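Minutes of the third meeting of the working group on indicators, Mavon Faculty of Public Management

Held in March, room 2.14, from 14.00 to 16.10

Present: Maritza Grajales (chair), Krum Petkov (planning office), Aslı Tatlı (department of accounting), Rosaura Betancur (library and student services)
Apologies: Roxana Montoya
Minutes: Krum Petkov

1. Minutes of the previous meeting

The minutes were approved with one correction. Under item 4 the word "obligatory" is replaced by "recommended", as the group did not take any decision on obligation at that time.

2. State of the indicator list

Krum Petkov presented the list as it stands after the consultation with departments. It contains now 46 indicators. The first draft had 50. Four were taken out: two measured the same thing as others (hours of teaching by contract staff and hours of teaching by non-permanent staff), and two could be calculated only from records which the faculty stopped to keep some years ago.

Aslı Tatlı remarked that 46 is still too many for a faculty of this size. In her department one person fills in the sheets, and this person has also the examination timetable. She asked that every indicator have a named user, meaning somebody who takes a decision with it at least once per year. If there is no user, the indicator should be dropped.

Rosaura Betancur supported this in principle. She warned that the library figures have few users inside the faculty but are asked by the university every spring, so they would have to be collected in any case. The chair proposed a separate column for figures which are collected only for external reporting. Agreed.

Decision: each department sends the names of users to Krum Petkov before the next meeting. Indicators without a name will be discussed one by one.

3. Trial in the two departments

The trial of the quarterly report in Accounting and in Public Law was discussed. Accounting delivered all sheets in time. Public Law delivered the teaching part but not the research part. The head of the department has written that the definition of a "completed project" is not clear to the colleagues, and that they do not wish to give numbers which will be later compared with others under a different definition.

There was a long discussion. Maritza Grajales thinks the objection is reasonable and that the definition must be repaired first. Aslı Tatlı was of the opinion that the definition is clear enough and that the real worry is about the allocation of money. She reminded the group that nothing was ever promised in writing on this point. Krum Petkov suggested to say in the covering letter that the results of the trial year will not be used for the budget. The chair will ask the dean if such a sentence is possible.
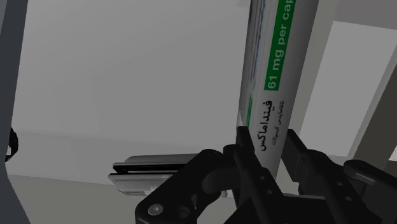 4. Software

Two offers were received, from Vollell and from Hututel. Vollell is cheaper in the first year but the price includes only 5 user accounts. Hututel has no limit for accounts and asks a one-time fee of 2000 euros for the transfer of the old data. Rosaura Betancur saw the Hututel system in use at the Palomino campus and found it slow when opening the older reports, otherwise acceptable.

The group did not want to choose before the list of indicators is final. Krum Petkov will ask both firms until when the offers are valid, and Vollell also for the price of additional accounts.

5. Communication to staff

Roxana Montoya had sent a draft text of one page before the meeting. The members found it good but asked for shorter sentences in the second paragraph and for the word "performance" to be used less often. Aslı Tatlı will send the comments to her.

6. Any other business

Rosaura Betancur asked whether student representatives can be invited. The chair has no objection and will write to the student council. The question of voting rights was left open.

Next meeting: same room, 14.00, date to be confirmed by e-mail.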